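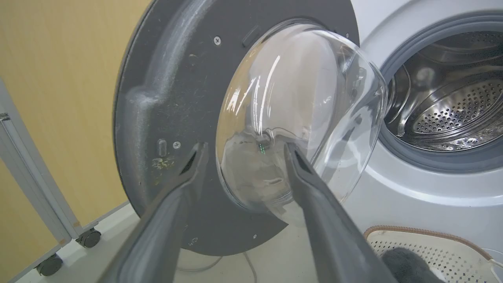

Products Spare Parts Service Dealers Contact

Laundry > Front Loaders > Fitico 273

Fitico 273 Front-Loading Washing Machine

The Fitico 273 is made for homes and small guest houses. The body is white and the big round door opens wide to the left, so the drum is easy to reach with a full basket on the floor.
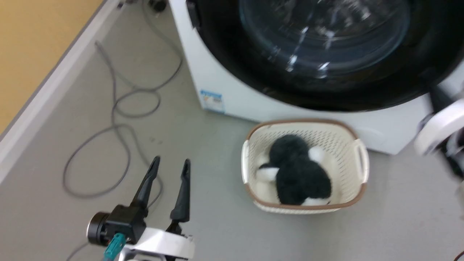
Front loader with door closed. Laundry basket is not included.

The window is a clear dome and stands out from the dark ring. Please wipe the ring and the window with a soft cloth, dust collects on the inner side. Plush toys and other fluffy pieces should be washed on the gentle program, with a half load only.
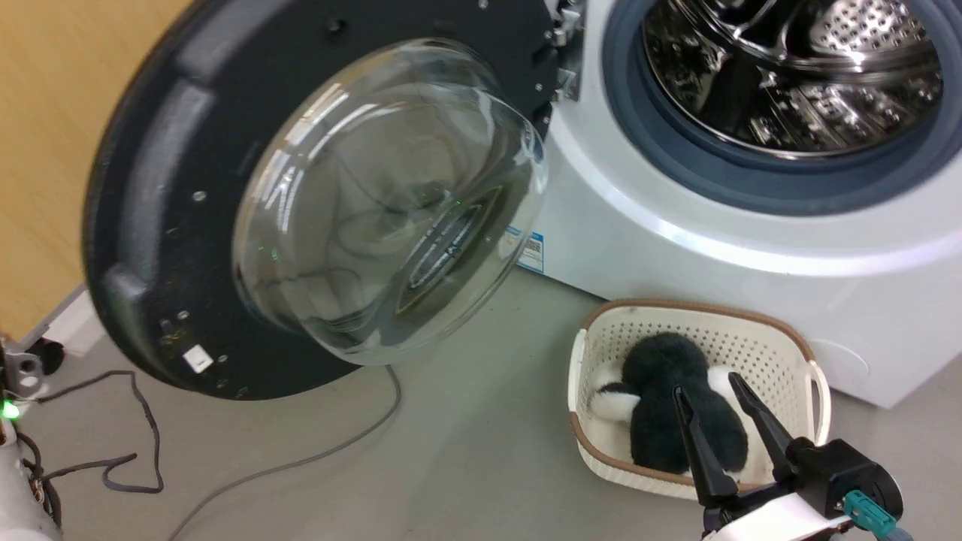

After the wash leave the door open for over 2 hours, and dry the fold of the rubber gasket by hand. If the door does not close well, check the hinge screws before you order the new hinge (part no. 984). The warranty is 18 months from delivery. Orders from Jullport are shipped again from March.

Questions about parts: Nadiia Moroz, Bakdale office

© Fitico | Contact | Back to top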